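Povine Code of Practice

The Povine Code of Practice is a set of rules for the safe and repeatable use of hand-held and arm-mounted grippers on workbenches. It was drafted by Osamu Ueda and Evaristo Valdovinos at the Katayama laboratory. The current edition, dated 09/02/2024, contains 51 clauses.

Start position

Under the code, each recording begins with the fingers apart and nothing between them. The work surface must be clear, and both finger pads must be in the camera's view - a pad that is only partly visible at its tip is treated as a fault. Plain wooden tops are allowed, provided that glare does not hide the pad edges. 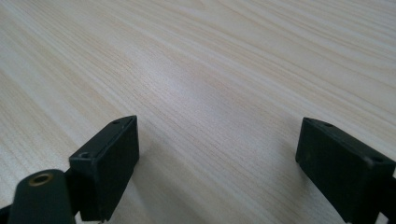
Inspection

Pads are checked before each session for loose screws, scuffs and dust. Marks that do not alter the gripping face may be left, but must be entered in the log. Worn pads are replaced in pairs. The first edition set a limit of 1751 closing cycles per pair; this was dropped in July after users at Druremier reported that wear depended mainly on the material handled.

Adoption

The code is voluntary. It has been taken up by nearly 156 workshops, and the Pollatus training course uses its inspection clauses in full. Critics have noted that it says little about soft or curved fingers - a gap the authors have left to a later edition.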